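Home Courses Learners Tutors' Corner Help Log in

Enrolment emails not reaching evening learners – my running log
Posted by Nafula Kioko, Nov 15, 2018
4 comments | Share

Right, I'm writing this up as I go, mostly so Fuad can see what I've already tried before he asks me to clear my browser cache again!

We run the adult evening classes at Mosoti (numeracy, second-chance literacy, a bit of bookkeeping) and all the sign-ups go through Estance. When someone enrols they should get an email with the room, the start time and a link to the pre-course quiz. Since we opened the list for the February intake, plenty of people haven't had one. Neema on the front desk has been fielding the phone calls and she is being very patient about it.

First thing I did was enrol myself on Bookkeeping Stage 1 with my home address. Email came through in a minute or so. Lovely, I thought, all fixed. Then I tried the literacy class and got nothing at all, and nothing in junk either.

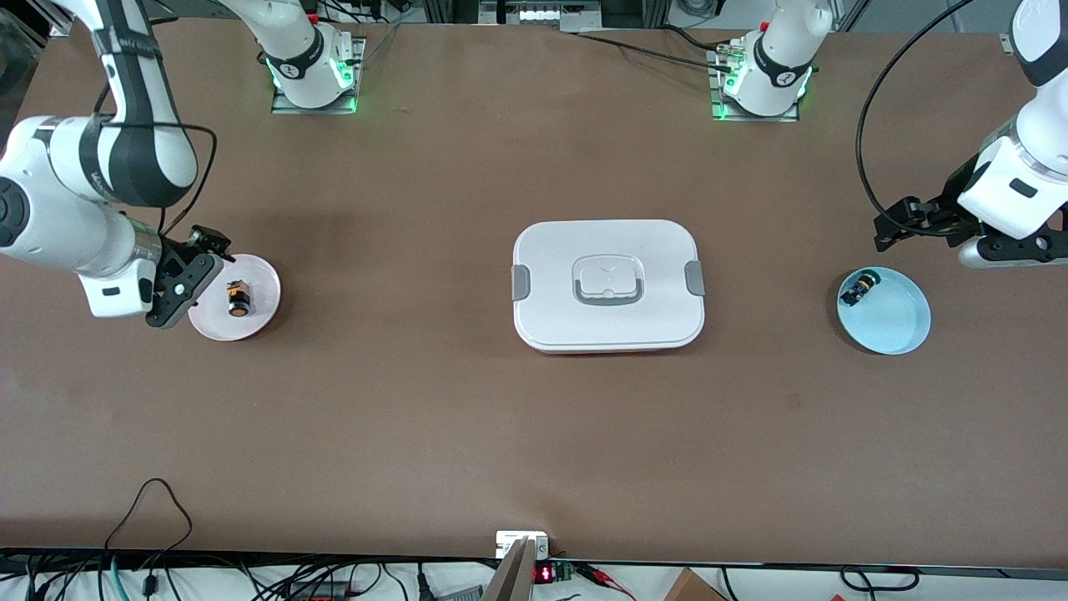

So next I looked at the message template for literacy. It's the same as the bookkeeping one apart from the tutor's name, which still said Kheri Biwott even though Suryani Majimbun took the group over. I changed that, saved it and enrolled again. Still nothing.

Then I went into the outgoing log (Settings, Messages, Sent – it took me ages to find it). The log shows 300 messages and stops dead. Everything after that says "held". I rang Estance support and the chap said our plan has a daily cap of 300, and that held messages should go out by themselves the next morning. Well, mine didn't. I checked at nine and again after lunch.

Fuad then had a look from his end and spotted that the reminder for returning learners was set to "daily" when it should be "once". So every morning it was using up the whole allowance before a single new enrolment got a look in. Poor returning learners, they must be sick of us.

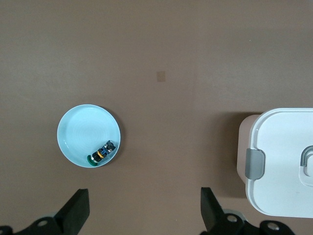 I've switched the reminder off completely for now and released the held messages by hand, in batches of 60 as Fuad suggested. The first batch shows as delivered. Neema rang a couple of people from it and they'd both got theirs, quiz link and all.

Still open:
- the held messages not clearing overnight (Estance have it, no reply yet)
- one learner whose quiz link opens the wrong class – I've asked her to forward me the email
- whether we can have the cap raised before the intake starts

Fuad, please don't close this one yet. I'll look at the log again first thing tomorrow and add whatever I find underneath.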